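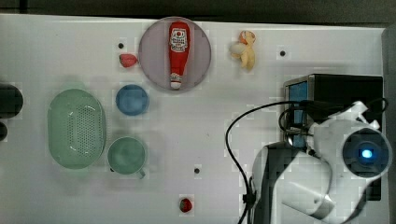

A reader at Zistia wrote in after the February post to say that I had left out the most expensive part, the months after delivery, and that their own budget was gone before the arm had picked up anything. They asked what we had put aside for spares and small parts, and whether we would put it aside again.

Fair question. We had put aside very little. The Ernstead budget was drawn up as one large line for the arm and gripper, one for the computer, and a third called sundries, which was 10 per cent of the total. I thought that was generous at the time.

Sundries went first. The table came out of it, and so did the brackets, the extra cable, a spare set of fingers and a second power supply. So did the objects. Toy food and plastic kitchenware are cheap, a strawberry or a mug costs next to nothing, but you want duplicates of everything, bought on the same day, as shops change their stock and the next batch is a different shape or colour. We spent £58 on them and I would spend it again. I would also get more bowls and plates in different sizes. A banana and a ketchup bottle ask quite different things of a gripper, and that is worth more to us than another ten things shaped like a box.

The table deserves its own line. We took the first quote, from Nowicki, and they did a decent job, but I hadn't asked for enough fixing holes and we paid for a second visit. Work out where the arm might go in a year's time and have those holes drilled at the start. Plain white was the right choice of top for us.

Then there is the service contract. Rilell offered cover for 18 months or 30, and we took the shorter one to keep the first year's figure down. Looking at it again in April 2019, I think that was a mistake. The longer cover was cheaper per month, and our funding runs past the end of the short one, so I now have to find the difference from a budget that has nothing left in it.

If I were doing the sheet again I would have separate lines for the table and fixings, cables and power, objects, spare fingers, and cover to the end of the project. Sundries would stay at the same percentage, on top of all that. I'd also put in some staff time for setting up, which we left out completely and which Zistia say they left out too.

The next thing to price is a second gripper. I have one quote in and am waiting on another, and I'll post both when I have them.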